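Notebook, October. Lawful-access test on the Brurnwood messaging build, continued from p. 8.

Replayed the warrant request set against the Sivside key server. 959 requests sent, 566 returned metadata only, the rest rejected at the signature check. No message content recovered in any run, as expected with keys held on the handset. 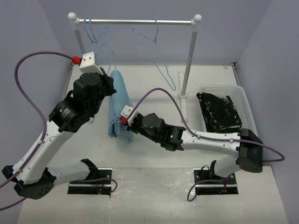 Grabowska

Rejections trace to the expired Biven certificate. Renewed it at 14:20 and reran two batches – both accepted. Retention timestamps still drift against the server log. Need to fix that before the policy people quote any of these numbers. 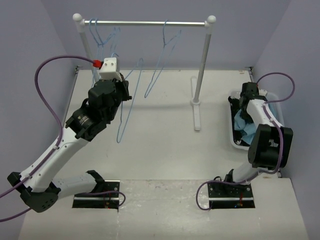

p. 9

To do: repeat with backup escrow switched on, log separately.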